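The Gundstead Reading
A short story, 2025-10-28

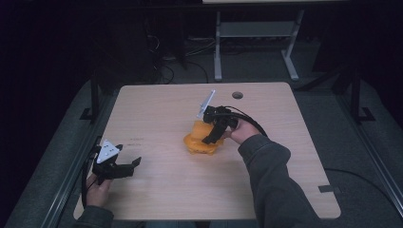 The Gundstead Civic Theatre wishes to record the circumstances in which the staged reading of The Borkia Depositions was given in July, and the manner in which it ended.

The play was assembled from the testimony of persons removed from the town of Borkia when the river district was cleared. It calls for eight readers, a bare stage and no music. The licence, granted by the Śliwiński Foundation, permitted one performance and required that every deposition be read in full, in the order in which it was first taken down. The Theatre accepted these conditions in writing.

The main house was under repair, and the reading was therefore moved to the Tranetti Hall, which holds 200. By the afternoon 88 tickets had been sold. The management considered this satisfactory for a work of its kind and instructed that the gallery be kept closed.

At the opening of the doors it became clear that the gallery would be needed. A party had come by coach from the coast, most of them elderly, and had brought their own cushions. They gave no name for their society and asked for no reduction. They sat together on the left side of the hall and kept their coats on.

The first part passed without incident. The readers stood at their stands and turned their pages together, as they had been directed to do. The prompter noted a single error, a street name wrongly stressed in the fourth deposition. A woman in the gallery corrected it aloud. The reader paused, repeated the name as she had given it, and went on.

During the interval the house manager went up to remind the party that the audience was asked to remain silent. He was told, courteously, that they would do their best.

The second part opens with the deposition of a baker's widow, who lists the contents of her kitchen as she left it. The list runs to 3 pages and is commonly thought the most difficult passage in the play. The reader had reached the blue enamel jug when it was noticed that she was no longer reading alone. Someone in the gallery was speaking the words with her, a little ahead. By the foot of the page there were several voices, and by the end of the list the reader had lowered her script and was listening.

The management has been asked why the performance was not stopped. The stage manager's report states that she had her hand on the switch for the house lights and that she did not press it. No further explanation appears in the report, and none was sought.

The remaining depositions were spoken from the gallery. Where a speaker faltered, the reader on stage supplied the line and then fell silent again. The order was kept and nothing was left out. The evening ran 20 minutes beyond its advertised length — the hall made no charge for the additional time.

The Theatre informed the Foundation that the terms of the licence had been met, save that the text had been delivered in part by persons not engaged for the purpose. The Foundation replied by return of post. It enclosed one further deposition, unsigned, which it had held for many years without knowing where it belonged, and asked whether the party from the coast might be shown it.

The coach firm had kept no list of its passengers. The deposition is now in the box office at Gundstead, in the drawer with the uncollected tickets, and may be read there on request.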